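Punine Hard Wax Oil for Tabletops, Satin

Shop > Wood Care > Oils and Waxes

In stock. Ships from our Jistivville shop Monday through Friday.

I've been selling wood finishes long enough to have strong feelings about them, and the Punine satin is the one I keep on my own shelf at home. I did our kitchen table with it the winter before last, and that table gets homework, pizza, glue sticks and a cat who is not supposed to be up there. It still looks good! I've wiped on one fresh coat in all that time, on a Sunday morning, and we ate dinner on it the next night.

It's a blend of plant oils and hard wax, thick like cold honey when you first open the can (give it a good long stir, the wax sinks). It goes on thin. I mean really thin. Most of the emails I get about sticky tables come from people who poured it on like pancake syrup and walked away.

What you get

One can of Punine Hard Wax Oil, satin, with a press-on lid. One can does two coats on a table for eight, with enough left over for a bench or a couple of cutting boards. I also toss in a white finishing pad, the flat kind, cut in half so you have one for each coat.

The satin has more shine than you might guess from the name. If you build up three coats and buff between them you'll get a proper gloss with reflections in it, and some people love that. If you want it flatter, stop at two and skip the last buffing.

How I put it on

Sand to 150 and stop there. I know, everyone wants to go finer, but the oil needs something to grab. Vacuum, then wipe with a barely damp cloth and let it dry.

Put a spoonful on the pad and work it in circles, then finish with long strokes along the grain. Do the underside too, at least one coat, so the top doesn't cup on you. After fifteen minutes wipe off everything that hasn't soaked in. Use a clean cotton rag and keep turning it.

Leave it overnight and do the second coat the same way. You can use the table gently the next day, but keep hot mugs and wet glasses off it for a week.

Please lay your used rags out flat outside to dry, or drop them in a bucket of water. Oily rags in a ball can catch fire by themselves. I'm serious about this one.

Which woods

Oak, ash, beech, maple, walnut, cherry: all fine. Pine drinks up the first coat and goes a bit orange, so try it somewhere hidden. Teak and other oily woods need a wipe with alcohol first. It won't work over old varnish or polyurethane, so that has to come off before you start.

How it compares

I carry two others. Fluron is a water-based clear coat, tougher against nail polish remover and that sort of thing, but it sits on top of the wood and you can't patch it, you have to sand the whole top. Leitner paste wax is lovely on a dresser or a picture frame and I wouldn't put it anywhere near a kitchen. For a working table I'd pick the Punine every time.

Everyday care

Wipe spills when you see them. Dish soap is okay, just a drop in warm water. Skip the spray polishes. Grit dragged across the top will leave fine scratches. For those, a dab of oil on the pad and five minutes of rubbing usually does it.
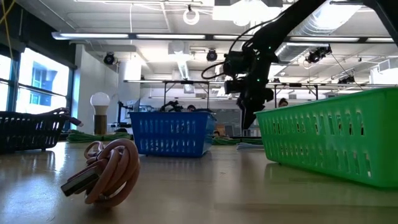 Sizes and item numbers

Regular can, satin: item 279
Large can, satin: item 552
Spare finishing pads, pack of four: item 51

Shipping

Ground only, it can't go by air. In winter the can may show up cold and lumpy. Let it sit indoors for a day, stir, and it'll be fine. We've sent out around 3,000 of these and the lids hold up well, but if yours arrives dented or leaking, send me a photo and I'll mail you another one.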